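Subject: Re: [omham-families] Fall break, what is there to do with under-12s?
Date: Sunday, September 16, 2018
List: Omham Families

> We moved here in the summer and have two kids, 5 and 9. School is out
> for a week next month and I will be off work for most of it. What do
> people do around here that does not cost a fortune? We have a car but
> would like to keep the driving down. Rain ideas welcome too.

Welcome to the list. We have been here through a few fall breaks now and these are the ones we go back to. Prices are from last year, so check before you go.

1. Brumia Farm

The corn maze opens the weekend before break. Tickets were $12 for adults and $5 for kids. There is a short maze for little ones near the barn and your 5-year-old should be fine in it. Bring boots. The cafe closes at three and the line gets long, so we pack lunch and eat at the tables by the goat pen.

2. Saarela pool

Public swim runs every morning that week. The shallow end is warm enough for small kids. You need quarters for the lockers. If your 9-year-old wants the slide, they check height at the top of the stairs and they do not bend the rule.

3. A day at home

We always keep one day with no plans. The kids make lunch, set the table and do the dishes after, and then we play board games or build something out of the recycling. Mine complain about the dishes every time. It costs nothing and uses up most of a wet day.

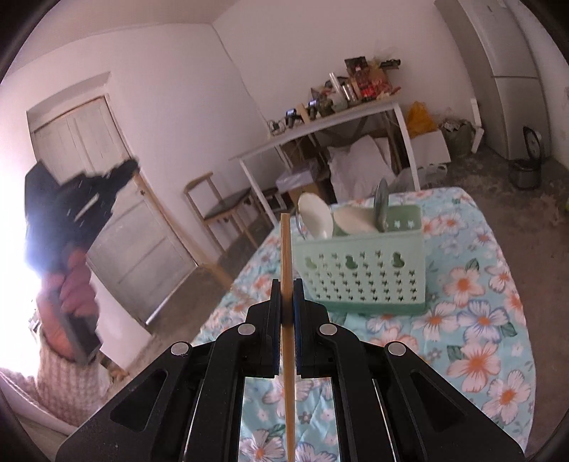
4. Fletitz trail

The sign at the trailhead says Fleltitz, with the extra L, so use that spelling if you look it up on a map. The loop takes us 60 minutes with stops. Strollers can manage the first part but not the hill. Parking is free on the school side and metered on the other.

5. Library craft mornings

These are free but you have to sign up, and they take 18 kids per session. Sign-up is at the front desk only, not by phone. The December ones fill up even faster, so put your name down for those on the same visit.

We have not tried the bowling alley since it changed hands. If anyone on the list has been, please post what it costs now and whether they still have the ramps for small kids.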